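The planner was called Vutura, and it had come to Rezaul Barua the way old dogs come to people, with somebody else's habits already in it. Whoever wrote it at Barredo had loved long comments and hated short functions, and by June he had read all of it twice, mostly with his shoes off. 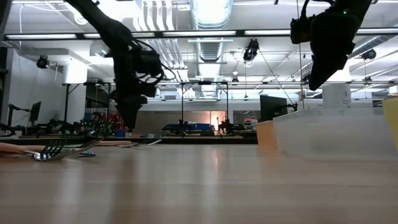 His trouble was with waiting. Vutura would think for 200 milliseconds, which was fine, and then for 3000, which was not, and it never said what it had been thinking about. He suspected the forks. A fork lying by itself toward the back of the table ought to have been an easy thing to plan for, and yet the log went quiet over it like a child asked who broke the lamp.

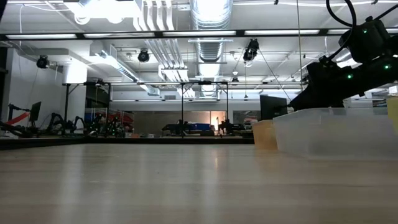 He called his mother that evening, as he did when he was stuck, and told her about line 1521, where the collision check lived. She wanted to know what there was to collide with. Well, he said, there's a clear bin, and a smaller amber one right beside it, and the software has to believe in both of them even though you can see through them. "I believe in plenty I can see through," she said, and went on to her neighbor's knees, which took a good while.
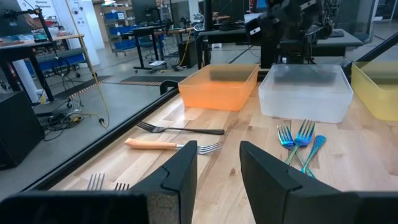 Cutlery and three bins, from the wrist.

It was the margin, in the end. Somebody had padded every object by the same amount, bins and forks alike, so that to Vutura a cluster of cutlery was one great hedge with no way in. He gave the small things a smaller margin, ran 1000 plans in simulation, and ate a peach over the sink while they finished. The slow ones were gone. He ran them again anyway, being his mother's son.
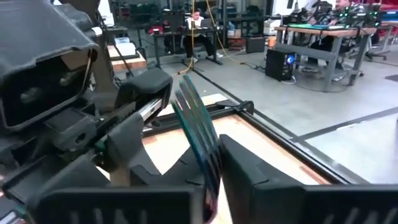 Prodimis wanted thin things next, and he found he didn't mind. He wrote a new grasp routine with a long, fond comment at the top, quite in the Barredo style, about how a few teal sheets held upright between two fingers will fan apart at the top, and how the planner should allow for that and be patient. Then he put his shoes on and went to see about supper.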